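3.2 Pôr a mesa

Confesso que a parte de que mais gosto é a mesa! Tigela, colher e garfo, tudo em inox, sobre um tampo a imitar veios de mármore (Figura 1).
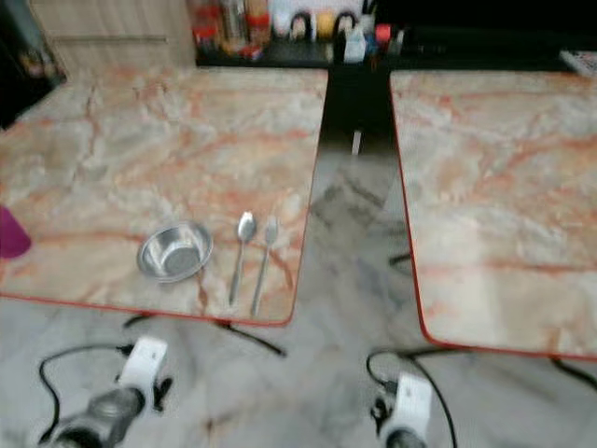

Figura 1. Tigela, colher e garfo junto à borda vermelha.

3.3 Duas mesas, um vão

Com duas mesas iguais, a louça anda de um lado para o outro.

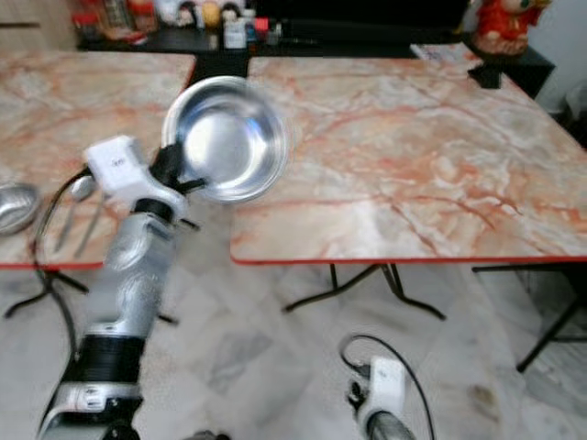

Eu prefiro a tigela à esquerda dos talheres, mas aceito discussão.

3.4 O resto da sala

Também conta o que se guarda à volta, caixas e sacos incluídos.
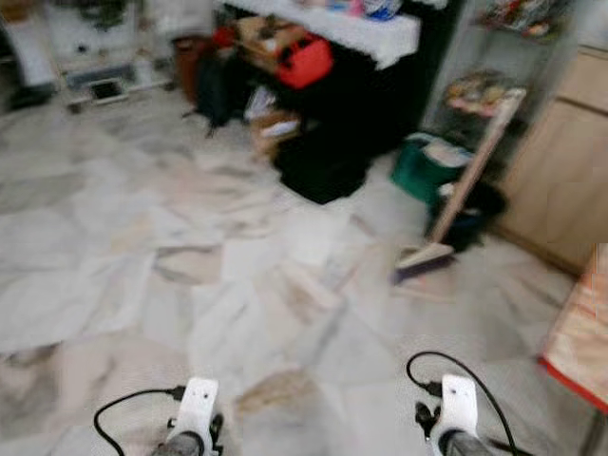 Disso trato na secção 4.

Artigos relacionados
Kakis: talheres em casa
Terine: arrumar a louça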